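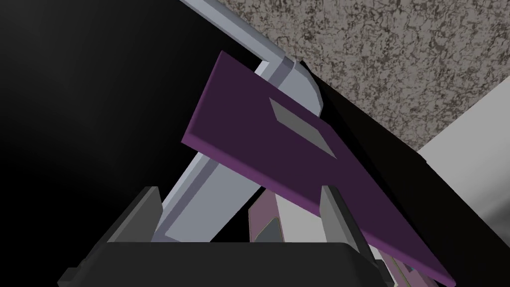 *Image: Gil-soo Song. Reuse allowed with credit.*

# Firkgate Lost Umbrella Register

A table of umbrellas handed in at the Firkgate bus station, typed up from the paper ledgers by Joon-young Shin over one very wet winter. There are 911 rows. Very few of the umbrellas went home again.

## What's in it

- `umbrellas.csv` – one row per umbrella
- `routes.csv` – bus routes, including the Brestar night line, which loses more umbrellas than it has seats
- `notes.txt` – remarks from the ledger margins, spelling kept

| Column | Meaning |
|---|---|
| `month` | month handed in, no day |
| `route` | bus route, blank if found on a bench |
| `color` | as the clerk wrote it |
| `state` | `good`, `bent`, `hopeless` |
| `claimed` | `y`, `n` or `argued` |

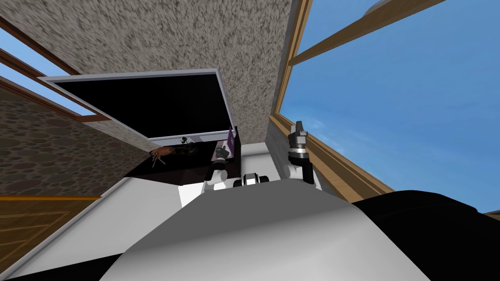 The `argued` value covers 40 rows in which two people wanted the same black umbrella. The clerk's rulings are in the notes, and some of them are harsh.

## Known problems

February is short by one ledger, last seen at the Kwak depot. Color is a matter of opinion: "navy" and "black" swap places whenever the clerk changes shift. The first 200 rows have no `state` because the early clerks didn't care to judge.

Please don't use this to predict rain. Farano tried, and the model mostly learned when the schools let out.

## Fixes

Open an issue with the row number and a scan of the ledger page. Joon-young reads them on Thursday evenings – later if it's raining.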